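Thread on Hitville, as a few of you asked what the new estate is like to live on.

It's 861 homes in seven phases, put up by Bakke on the old quarry land. The first two phases are terraces, and the later ones are mostly semis with a drive.

We're in phase 2. Three bedrooms, small garden, north facing. The service charge went up in January and covers the pond, the verges and the play area.
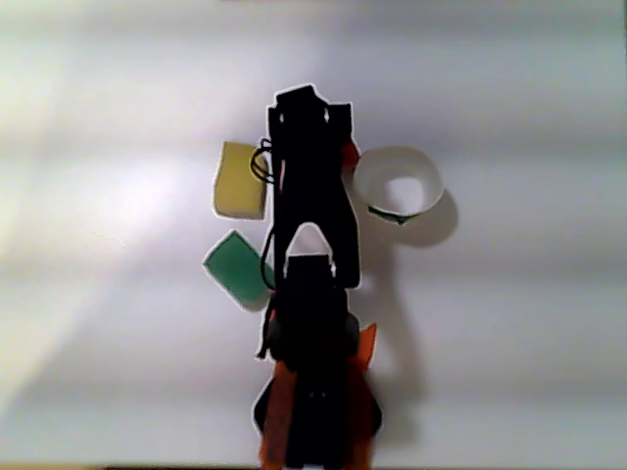
Parking is the main grumble. One space per terrace, and the visitor bays fill up by teatime.

Embla Granström two doors down bought hers resale and paid less than we did new. Worth checking both before you reserve.

The road to the station is still not adopted, so no bus yet. Bakke's last letter said May 2026.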